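Rebuilding the index, part three: cross-references 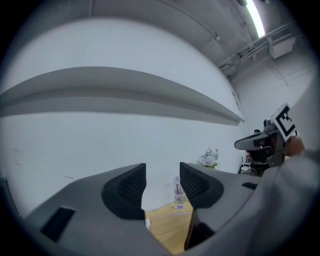 No. 70

The first two entries in this series dealt with choosing headings and with alphabetizing. Cross-references took longer than both put together, and most of this entry is a record of decisions so that I can find them again.

The source material is the run of Hista, a regional walking and local history newsletter. The existing card index has 3,699 cards. It was made by at least two people with different ideas about what an index is for. The earlier hand files everything under the place. The later hand files under the subject and adds the place as a subheading, if there is room on the card. A reader looking for the Fairweather mill would find two articles under Fairweather, three under Mills, and one under Water power, with nothing to connect them.

I started transcribing in January and finished the letter T last week. The transcription is plain: one card per line, heading, subheading, issue, page, and a last field for anything written in the margin. The margin field has been more useful than I planned for. It is where the earlier hand recorded doubts.

See and see also

A "see" reference sends the reader from a term that is not used to one that is. A "see also" reference connects two terms that are both used. The cards mix them freely. In T alone there were "see" references pointing from headings that carried their own page numbers, and two pairs that pointed at each other and had no page numbers at all. A reader following Tolls to Turnpikes would have been sent back to Tolls.

The rule I have settled on:

If the unused term would carry fewer than three locators, repeat them under both headings and drop the reference. It costs two lines of type and saves the reader a trip.

If it would carry three or more, use "see" and keep the locators in one place.

"See also" goes at the end of the entry, after the last subheading. The cards put it first. Laine Pētersons, who indexes for a living, prefers it first for long entries, and her argument is that a reader should know about the alternative before reading forty subheadings. None of my entries are that long, so it goes last.

Personal names

Married names are the main problem. The newsletter changes usage partway through the run, from husband's initials to the woman's own given name. Where I can show that two forms are the same person, I file under the latest form and refer from the earlier. Where I can't, they stay separate. I would rather leave two entries for one woman than combine two women into one entry. Errors of the first kind can be fixed later by anybody with a parish register. Errors of the second kind tend to be copied.

Diacritics are kept in the heading and ignored in sorting. Ieva Ots wrote to point out that this puts some names where a reader of the original language would not look. She is right. The readers of this index mostly read English, and I have left it, with a line in the introductory note.

Place names

Benell is a farm, a lane, and after the boundary change also a ward. The cards treat all three as one heading. I have split them with a qualifier in parentheses: Benell (farm), Benell (lane), Benell (ward). Six articles could be either the farm or the lane and I had to read them in full. Four were the farm. One was the lane. The last says "up by Benell" twice and never gets closer than that, so it has a locator under both.

Checking

Every reference target has to exist as a heading. This can be done by sorting the targets and headings in two columns and looking for gaps. The first pass found 20 blind references, mostly singular against plural (Ferry, Ferries) and one spelling mistake of my own.

The second check is by hand. I pick a page in a bound volume, read it, write down what I would look up to find it again, and then look it up. Chaminda Bepari did this with me for an afternoon and his terms were nothing like mine. He looked for Floods. I had it under Rivers, high water. Floods is now a heading.

I had hoped to bring the finished file under 3,000 lines by merging duplicates. With the repeated locators it will not get there, and I have stopped trying.

Still open: what to do with the letters page, which the earlier hand indexed by correspondent and the later hand ignored completely. Also whether the supplements should be numbered separately. The binding at the library has them in with the main run, in no order I can work out. If anyone has a loose set with the original wrappers, please write to me before I get to the introductory note.

Posted 31st March. Filed under: indexing, Hista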